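6. Checking what a chore asks of the unit

Read this section before assigning any cleaning or tidying task to the Conero arm. The arm can do part of some household chores. It can't yet do a whole one without a person close by.

6.1 Wiping a table

1. Clear the tabletop of anything you don't want moved.
2. Put the spray bottle and the cloth within reach of the person doing the work.
3. Have that person spray the surface. The arm does not operate trigger or pump bottles.
4. Start the Wipe routine from the Solanki panel and stay within 2 meters. 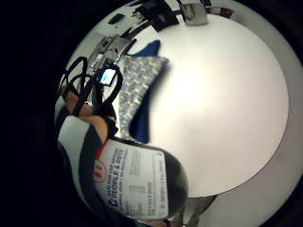 Figure 6-1. Spray bottle, blue cloth and silver pad on a round white table.

Note: A bunched cloth is the most common cause of a failed pickup. In the Kestov bench test the arm completed 158 of 200 cloth pickups, and most of the misses were folds it closed on and then dropped.

Caution: Read the label of any cleaner before use. A label that says a product is safe around people and pets says nothing about the gripper pads. Keep all sprays off the wrist joint.

6.2 Handling containers

1. Empty the container first.
2. Set Grip Force to 20 and raise it only if the container slips.
3. Run the lift once at half speed.

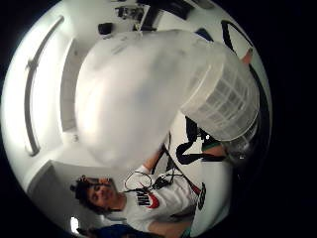
Grip planning is the weakest part of the current Flastidine software. It looks for a clear outline, and thin plastic that lets light through often doesn't give it one. A frosted white container with a ribbed grid at the rim, held up under a ceiling light, is simple for a person to manage — the arm may need several tries. If it stops twice on the same container, press Hold and move the container by hand.

Caution: Never reach under a container while the arm is holding it.

Report repeated failures to Harvey Cloutier at the service desk. Include the routine name and the Grip Force setting.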